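Cindby Table Cover, Heavy Cardboard, Natural Beige

Sold by Thorlacius Home & Workroom
In stock, ships flat or loosely folded

If you have ever spent a whole afternoon sorting beads or buttons with the children and then another half hour picking glue off the good table, you already know why we keep the Cindby cover in the shop all year long. It's a big, plain sheet of heavy cardboard that goes right over the tabletop and turns it into a place where you can make as much of a mess as you please. No pattern, no coating, no smell to speak of, just a calm beige surface that small things show up on beautifully (a lost green bead on a dark oak table is a misery, and I say that with feeling!).

We first brought it in for quilters, who wanted something to pin and mark on, but it has wandered off into all sorts of homes since then. People lay it down for puzzles, for seed sorting in the spring, for wrapping parcels, for model kits. One customer in Storkidberg keeps hers on the dining table from October until the holidays are over and simply puts a cloth on top when company comes.

Sizes

The Small measures 70 inches long and suits most kitchen tables. The Large is made to order for bigger worktables, so please send us your measurements, length first and then width, and we will write back with a price before anything is cut. Both come in the same weight of board.

Laying it out

Open the sheet the evening before you need it and let it rest flat with a few books along the fold. The crease settles down a good deal overnight, though a faint line usually stays, and it won't bother you unless you are writing right across it. If your table has sharp corners, leave a little overhang on every side. Tape it underneath if the children are the leaning kind.

I like to keep my bits and pieces along the far edge, where elbows don't reach — a bowl, a see-through box for the small parts, and a box of tissues, which gets used for everything from sticky fingers to drying a brush. That leaves the whole middle free for the work itself.
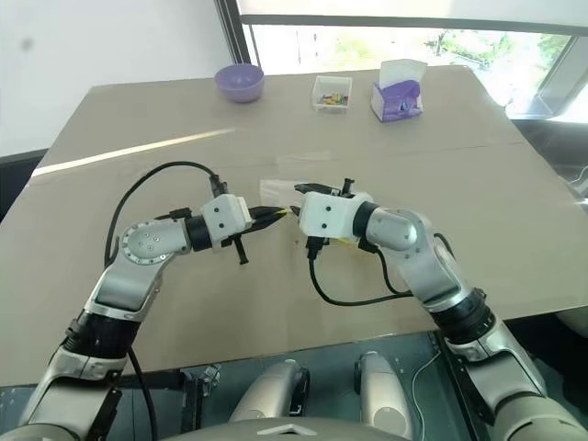 The beige cover on a large table, with a lavender bowl, a clear box of colorful small pieces and tissues along the far edge.

What goes well with it

The Olis sorting box is a small clear box that lets you see your colors without tipping everything out, and it's the one we reach for most. We sell it singly or in a set of 5, and the set works out cheaper if you sort by color. Plastic bowls come in several soft shades, and we are always happy to pick one out for you if you tell us what's in your kitchen already.

Care

Brush crumbs and scraps off with a dry hand brush. A barely damp cloth is fine for a spot of paint, but please don't soak the board or stand a wet jar on it for long. Cardboard will fade a little where the sun falls on it every day, so turn the sheet end for end now and then if your table is near a window. When one side has had enough, flip it over and start on the other. After that it can go out with the paper recycling, once any tape has been pulled off.

Ordering

Orders placed before 9 in the morning are packed the same day. We can fit up to 16 sheets in one carton, handy for schools and craft clubs, and the postage is the same for a full carton as for a half-empty one. Questions about sizes go to Guðlaug Skov at the shop counter, who will gladly talk tables with you for as long as you like.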